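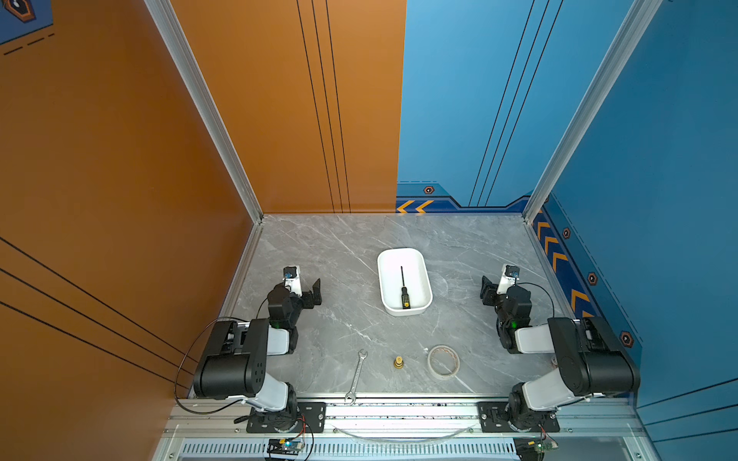
Fig. 1. Two arms and a few tools, seen from above.

Unit 4: Ticket allocation for a touring musical

1. Terms. The hold is the block of seats kept back from general sale. House seats belong to the venue, company seats to the producer. A presale draws on the hold only.

2. Worked case. The Dradley has 653 seats. For the October run of Ukamine, 17 were house seats and 40 were company seats. A further 158 went to the fan club presale. General sale therefore opened with 438.

3. Access codes. A shared code is cheap to issue but leaks quickly. A single-use code ties each order to one member and caps the number of seats per order. Codes should lapse when general sale opens. 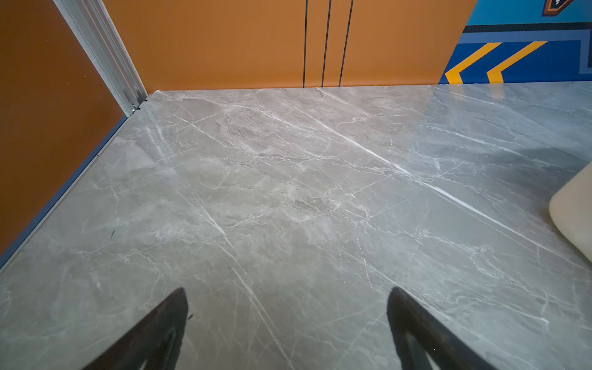 Rochelle Marchetti objected at this point that a lapsed code still leaves unsold presale seats in the hold, and that the box office must release them by hand. Her objection stands. Add the release time to the schedule in section 2.

4. Returns. Company seats not claimed by noon on the day of the show go back to the box office at full price.

Reading for next time: the Triltby contract, clauses on holds and returns.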